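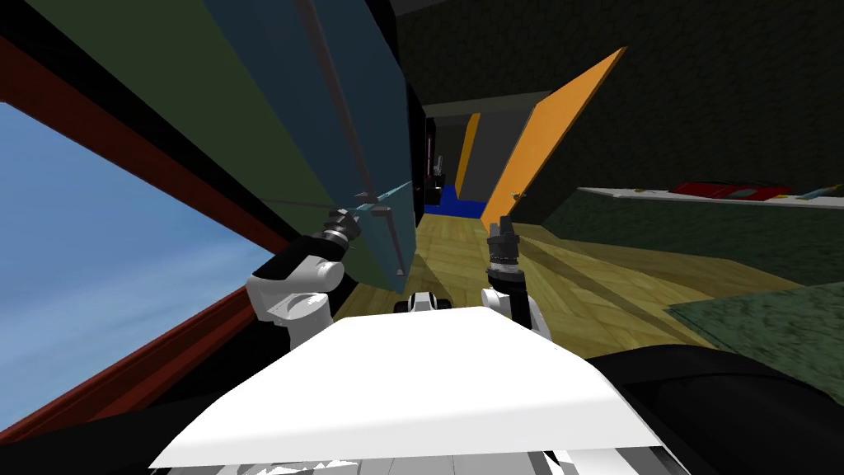

Gunvor Kristiansen did not want to make a film about a famous singer, and she repeats this two times before the coffee comes. Her documentary "Rønning" follows a village choir through 11 rehearsals and lasts 80 minutes. "I had three songs and very little money," she says. "The editing was the hard part -- I cut my favorite song in April." Does she regret it? "A little. But the film is calmer now, and I can watch it."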